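Dressing the flat in Zurham: Marjan Jafarzadeh on the standing sets 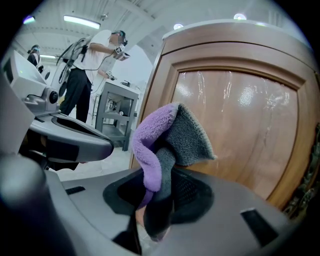 Zurham returns for a second series in March, and most of it still takes place in one flat. Production designer Marjan Jafarzadeh rebuilt the set on a stage at Poteo, using 16 flattage panels from the first run. "The walls are painted ply," she says. "The doors are real." She prefers cabinet fronts like the honey-brown one with the arched centre panel, although a glossy lacquer throws white streaks back from overhead lights. Director Omid Parsa wanted the shine kept. "We moved the lamps — the finish stayed as it was," Jafarzadeh says.

The kitchen wall now swings out on 2 hinges, which saves up to 200 minutes of resetting per episode. Parsa uses the gap for long takes with Yasaman Ranjbar, who plays the elder sister.

Asked about a third series, Jafarzadeh would say only that the panels are numbered and going into storage.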